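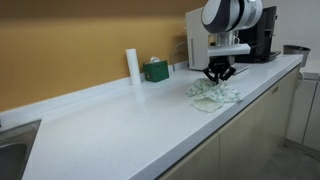

Hondeck Kitchen Cloths: data card

Summary

Hondeck Kitchen Cloths is a set of 998 demonstrations of one arm handling cloth on a kitchen counter. A person drove the arm by remote control for every one of them. The set is meant for training and testing policies that learn from demonstration, and was put together at Engström by a small group led by Nnamdi Akande.

Tasks

There are 5 tasks, each with its own folder:

pick_heap – grasp a bunched cloth from above and lift it clear of the counter
spread – pull a heap out until it lies mostly flat
fold_half – fold a flat cloth once
move_left – carry a cloth towards the sink end and let go
wipe – hold a cloth and draw it along the worktop

The first four have 200 episodes each. The wipe folder has the rest, two short of the same number, after we removed a pair with damaged joint logs.

Setting

All episodes were recorded at the same white counter in a staff kitchen. We left the usual things at the back: kitchen roll, a box of tissues, the coffee machine. They were moved between sessions as people used the kitchen, so do not rely on them as fixed landmarks. The cloths are thin and soft, some plain and some printed. The pale printed ones, such as the white one with small green leaf or flower shapes, give little contrast against the worktop, and depth readings on them are noisy.

How the demonstrations were made

The operator stood where they could see the counter directly and moved the arm with the Hirko hand controller. Wrist position follows the operator's hand. The fingers open and close together on a single trigger, so there is no separate finger control in the data.

Each episode starts when the operator presses record and stops when they release the cloth or give up. Failed attempts are kept and marked success = 0. Please check this field before training, as the loader does not filter on it.

There were 14 operators. Most had never driven an arm before and were given a short practice first, which is not included. Their grasps differ a good deal – some pinch the very top of the heap, others push down and gather more fabric.

Contents of an episode

joints.csv – joint angles and gripper opening
command.csv – what the controller sent
video.mp4 – one fixed view
meta.json – task, operator number, cloth number, success

Known problems

Command timestamps run slightly behind the joint timestamps in the fold_half folder. Use the align script in tools/ravham before pairing them.

Force was not recorded. In wipe, contact with the counter has to be worked out from the wrist height.

Episodes from the Sunday session have no cloth number.

Splits

Split by operator if you want a fair test on new people. The default split is random and will put the same operator on both sides.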